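Última atualização: 23 de setembro de 2024

Fui ao dia aberto da Dritside ver robôs. Fio para quem ficou em casa a fazer coisas sensatas.

Primeiro: a Dritside fica numa zona industrial onde o GPS desiste antes de nós. Dei três voltas à mesma rotunda. Quem me indicou o caminho foi um senhor que vendia melões e que achava que lá dentro faziam colchões.

À entrada deram-me um crachá com o nome de outra pessoa. Fiquei com ele. Essa pessoa tinha direito a almoço.

Éramos 13 no grupo das onze. O convite falava em "até 200 visitantes ao longo do dia", e esse "até" fez muito trabalho.

A apresentação inicial teve a palavra "ecossistema" logo no segundo diapositivo. A seguir veio um vídeo da Clakomside, a empresa que faz o software, com música de quem vai descolar para Marte. O som falhou a meio e ficou muito melhor.

Depois passámos à parte boa, que era a sala do projeto Festia. A ideia é ensinar tarefas de cozinha a um robô: pegar, pousar, arrumar, destapar. Eu também ando nisso há anos com a minha família, sem financiamento.

O que eu não sabia é que uma boa parte do ensino se faz à mão. Uma pessoa segura numa garra, faz a tarefa, e fica tudo gravado para a máquina aprender. Repete. Muda a posição das coisas. Repete outra vez.

Perguntei quantas repetições já tinham da tarefa do dia. 468. O rapaz disse o número com a serenidade de quem já sonha com aquilo.

Alguém atrás de mim perguntou se o robô ia "ficar-nos com os empregos". Olhei para o rapaz das 468 repetições e achei que ele estava disposto a negociar.

A seguir deixaram-nos experimentar — com a garra na mão, à secretária, um de cada vez e com três tentativas cada um. Parece fácil. Dois dedos pretos, um de cada lado, abrir e fechar. Uma criança de oito anos fez aquilo à primeira e foi-se embora aborrecida.

Quando chegou a minha vez estava um frasco de vidro com um pó laranja mesmo ao lado do dedo direito. Colorau? Pimentão? Não perguntei. Só pensei no tampo clarinho e na conta da limpeza.
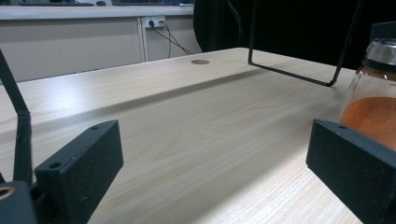 Primeira tentativa: fechei a garra no ar, com muita convicção. Segunda: a mesma coisa, com menos convicção. À terceira disseram-me "essa também serve", no tom com que a minha professora de educação física falava comigo.

Perguntei se as tentativas falhadas entravam na gravação. Entram, mas ficam marcadas à parte. Portanto existe agora uma pasta da Festia onde eu sou o que não se deve fazer.

O almoço foi do Flores, o café da esquina, e estava ótimo. Comi o rissol da pessoa do crachá.

Há novo dia aberto em novembro. Inscrevi-me, desta vez com o meu nome. Levem água e não confiem no GPS depois da segunda rotunda.

Contacto | © 2024 Todos os direitos reservados | Voltar ao topo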